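About Plernthorpe

We review television, mostly reality television, and we began doing it in June because we were tired of being told what was a must-watch. Most of what gets called a must-watch is a dating show with a bigger pool. We watch it anyway. Then we write down whether we believed any of it.

Plernthorpe is run by Lukian Holovko and Valentyna Tymoshchuk, who edit each other's reviews and rarely agree. Vsevolod Savchuk handles the family and wedding shows. Khải Mạch does the cooking contests and anything with a houseboat in it.

How we watch

A reviewer has to finish the season before grading it. That sounds obvious, but plenty of sites run a verdict after the first two episodes, when the producers have put all the good material up front. We also don't grade from press clips. If a network sends us a three-minute reel of people crying, what we have learned is that the network owns three minutes of people crying.

We are doubtful by habit about the following: couples who "forgot the cameras were there," surprise visits from an ex where everyone is already wearing a microphone, any reunion special promising answers, and the phrase "social experiment." A show can do all of these and still be worth an evening. Buvton does most of them before the first ad break, and Valentyna gave it a good grade – she has been asked to explain herself and so far has declined.

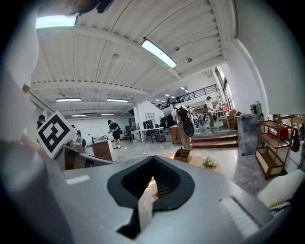
Volodymyr Sydorenko wrote in to say that this is all very high-minded for people who spent 2000 words on who left the dinner table first in Brusdale, and that if we think these shows are staged we should find something else to do in the evenings. He would also like us to stop giving away eliminations in the headline.

The headline complaint was fair and we changed that. The rest we don't accept. Knowing that a fight was set up doesn't make it dull. Brusdale is plainly steered from off camera, and the dinner table review was long because the seating changed between one shot and the next, which tells you the argument was filmed twice. Viewers are owed that kind of thing.
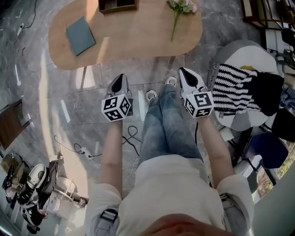

They are also owed some care about the people on screen. Plenty of contestants are young, and a few have clearly been talked into something. We will say a couple looks miserable together if that is what the episode shows. We won't guess at a diagnosis, and we don't link to anybody's private accounts.

Money

Readers pay for the site. There are 668 of them as of our last update, and a yearly membership is 49 dollars. We have turned down sponsored recaps, including one that came with suggested adjectives. Free screeners are accepted and we note them at the foot of the review.

Grades

Shows are marked out of 10. We have not given a 10 and don't expect to this year. Rahimi came closest – then it had a second season.

Corrections

If we have a name or an air date wrong, tell us and we will fix it with a note at the bottom. If you think we have an opinion wrong, the comments are open under every review, and Lukian reads them, though he says he doesn't.

Page last updated Friday, November 22, 2024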